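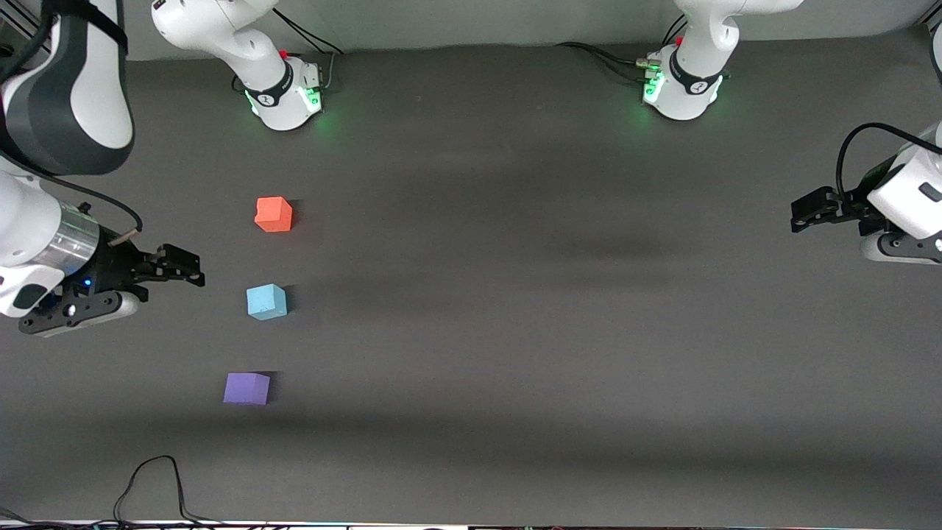 Vlasta Kos asks why I'm being so hard on the Pukstead planner when it "solves" two-arm reach in under a second. Fair question. A few posts.

Solves for what? Their number is planning time. Time until an arm moves is planning plus perception plus the retry loop, and the retry loop isn't in the readme anywhere.

I ran 23 queries on foam cubes, which is as easy as this stuff gets. 15 came back with a path I'd let run. The others were "valid" by the planner's own checker and swung the elbow out like it was swatting flies.

Also, valid against which model? The default collision model has links and grippers. No cables. My cables exist. I padded the wrists by hand and the success rate dropped, as you'd expect.

Perception side: color segmentation on orange, light blue and purple cubes over a gray table. Of course it works. Show me gray parts on a gray table and then we can talk about robust.

The thing I do like is the Skumari log viewer. Scrubbing joint states next to the planner's cost terms saved me a whole afternoon. Wish it was a separate package.

Salamatu Ojo says the April branch fixes the elbow thing with a posture cost. Maybe. I read the diff and the weight is hard-coded to 10, with no comment on where that came from.

Running the same queries on that branch next. Will post the logs either way, bad ones included.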